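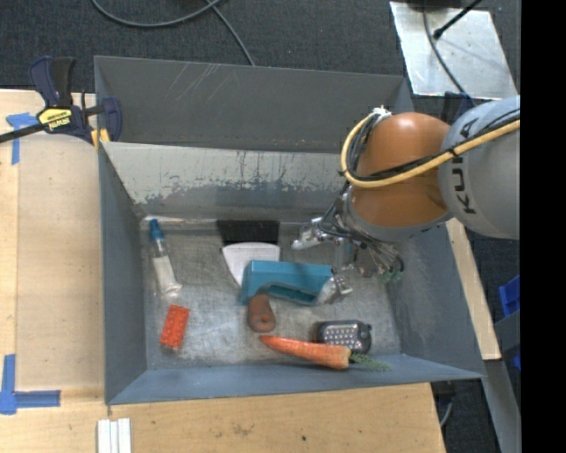 Friday, January 18, 2019

Workshop, morning and a bit of the afternoon. Notes on the bin and on the sorting of the object set. Doğukan asked me to write down what I do with the things, so the next person does not start from zero. I write it in the order I did it.

First the bin itself. It is the large open one with the sloping sides. The pale layer on the inner back wall is chipped along the lower part, and the border is ragged. I ran a fingernail along it this morning and one more flake came away. I collected the flakes with the small brush and put them in a bag, with the date on it. The flakes are thin and a little bit curved. Struan thinks it is old paint on top of a primer, I think it is one layer only. We did not decide. If somebody has time in March we can sand a small piece near the corner and look.

The floor is bare metal and it has many fine scratches. I cleaned one half with warm water and a drop of dish soap, and the other half with the alcohol wipes. The soap half has less smudges when I look at it from the side, but it takes longer to dry. The wipes leave stripes. I prefer the soap. The cloudy patch on the right wall did not change with either of them, so I suppose it is scuffing and not dirt. I stopped there and did not use the scouring pad, please do not use it also.

The rims are thin sheet and sharp. Kevser got a small cut last week when she leaned in to get a toy from the far corner. She says it is nothing. I would like to put edge trim on all four sides. I measured the rim all around with the soft tape, two times, and I have 1,202 cm from the first and then I saw that the tape was twisted. So this number is wrong, do not order from it. I will measure again on a dry day with Erdal holding the other end.

Objects. We keep the toys and the household things together, because this is how they come out of a real drawer. The list from Bastlow says 131. On my shelf count I have 129. I counted again after lunch and it is still 129. The two missing ones I could find by comparing the list line by line:

- one measuring spoon, the smallest of the set
- one toy wheel with a rubber ring

The wheel was maybe thrown away in December, when its ring was broken. Diarmuid remembers a broken ring but not which wheel. I marked both as missing in pencil.

About the teal piece with the hollow opening on its lower side. I cannot find it in the list under any name. The list has "block, green-blue, long" on page two and I decided that this is it. I added my own words next to the line: flat on top, hollow below, one end sticks out. With the hollow side up it rocks when you touch it, with the flat side up it is quiet. It is a good object because people describe it so differently. Erdal called it a train part, Kevser called it a stapler for children. If somebody knows what it belongs to, write it here in the margin.

The white fan-shaped blade is also unclear. It is wide at one end and narrow at the other end, and flat enough that other things lie on top of it and hide it. I had it in the group "kitchen" and now I moved it to "other", until we know. I weighed it on the Galville scale but the display was jumping between two numbers, so I do not write any of them. The scale needs a new battery or a more level table.

Washing. The plastic things go in the sink in the net bag, no more than one layer. The metal things I wipe by hand. Anything with cloth or paper on it stays out of the water - I learned this with the puzzle box in autumn and it was not nice. After washing I put everything on the towel by the window. The towel was still damp from yesterday, so some pieces got water marks and I had to dry them again with paper.

Labels. The old labels from the Van Dijk roll do not hold on soft plastic, they curl at the corners after a few days. I tried the Erard ones on ten pieces and will look at them on Monday. There are 200 on the new roll, enough for the whole set with some mistakes included. Please put the label on a face which is not the main one, and not over a hole.

Storage. I changed the shelf order. Long things on the bottom, small round things in the tray with the high border, everything black together on the left. The black ones are hard to see against the dark shelf, so I put a sheet of white paper under them. Struan says the paper will slide. It slid once already. I fixed it with tape at the back.

To do:

- measure the rim again, then ask for a price for the trim
- look for the small spoon under the sink and in the drawer of the tea kitchen
- battery for the scale
- ask Bastlow if they have a newer list with pictures
- second towel

Doğukan, the pencil list is in the blue folder, second from the top. I did not type it yet.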